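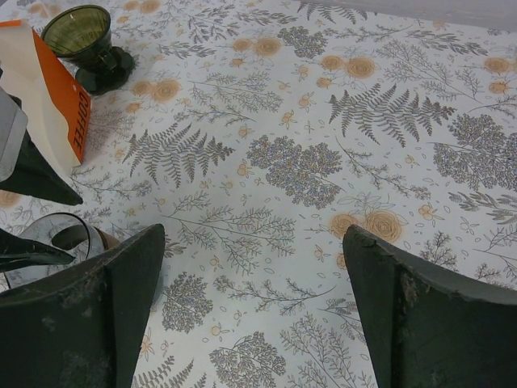 Saqib Rizvi
Are you still on the stock finger pads? Mine did the same thing with glass, it would close fine and then the cup crept down during the lift.

Original post, by drallska_fan
Gripper fingers getting chewed up, replace or sand?
So I run one little arm on a table at home, dark green plate fingers, and they're scuffed all over with small chips along the edges now. Paper bags are no problem — it's the small ribbed glass cup with the short foot that slips. I'm at 3266 cycles on this pair. Do I sand them or just buy new ones?

Saqib Rizvi
OK so, I'd wipe them with alcohol first and try the cup again. Then a light pass with 300 grit, edges only, leave the inner faces flat! I got another 993 picks out of mine that way. Re-zero the gripper after, I forgot and it squeezed way too hard. Also slow down the lift a little and grab lower on the bowl.

Skollix
just buy new ones

drallska_fan
Wiped them and re-zeroed tonight, will sand tomorrow. Does the grit matter much? I only have 400 in the drawer.

Saqib Rizvi
400 is fine — it just takes longer.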